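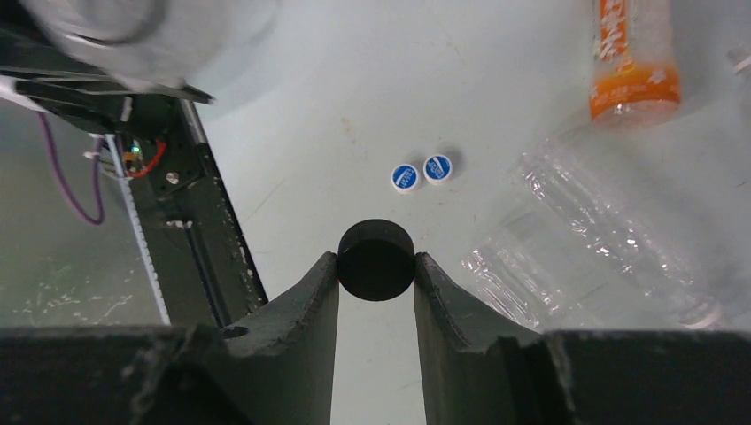 Attachment 1 — small black round piece, close up

**Ticket 114: Kerslake lookup gives wrong bin for small plastics**

Status: open
Site: Skellside
Reported: 10/10/2018

Searching "cap" or "lid" in the Kerslake recycling lookup returns "General waste". The printed guide for Skellside says mixed plastics. Same result on a phone and on the desktop in reception. "Bottle" and "tub" are fine.

Steps tried:

1. Cleared the browser cache. No change.
2. Changed the site from Skellside to Kadutbridge. Correct answer.
3. Changed back to Skellside. Wrong answer again.

So the search itself works and the fault is in the Skellside list.

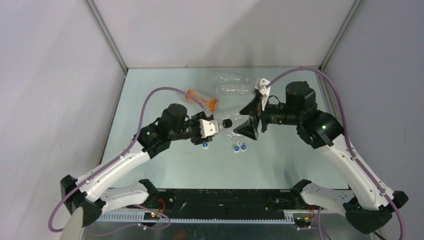 The Skellside list was last loaded in August, when the contract moved to Edach. The old list had 40 plastic entries and the new one has 13, so a lot was merged. One search per item is no longer enough to check it. Take an orange pill bottle, a couple of clear plastic bottles and some small caps on the same table: that should be three searches with three answers, and at the moment the first two both land on "Bottle" and the last falls through to the default. The default is general waste.

**Update 1**

Compared the two exports. "Cap" and "lid" were search words under the old entry "Closures". That entry was dropped in the merge and its search words went with it. Kadutbridge is still on the old list.

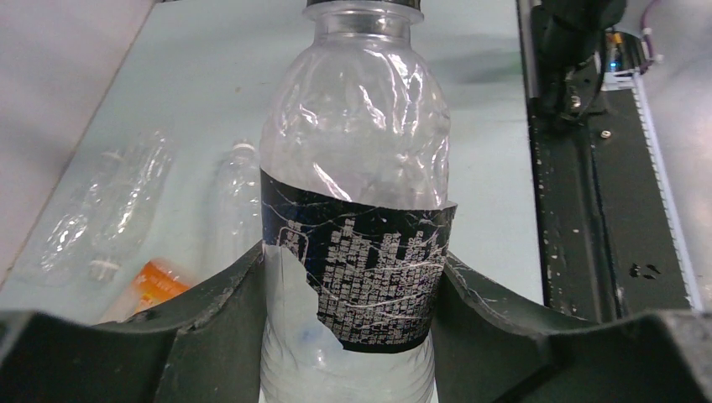 Added both words to "Mixed plastics" on the test copy. They now return the right bin. Labels and film are still missing, and "sleeve" brings up clothing.

**Update 2**

Edach have confirmed that caps go in mixed plastics at Skellside, on or off the bottle. Still waiting for their answer on pill bottles — they want to check with the sorting plant.

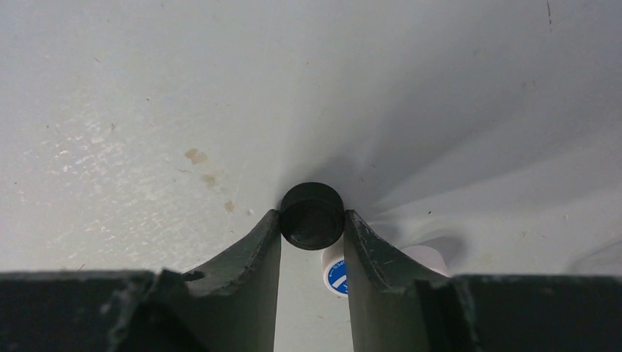

Test copy to go live tonight after the 3 am backup. Please don't edit the Skellside list until then. Pill bottles will show "Ask at reception" for now. Leaving the ticket open for that and for "sleeve".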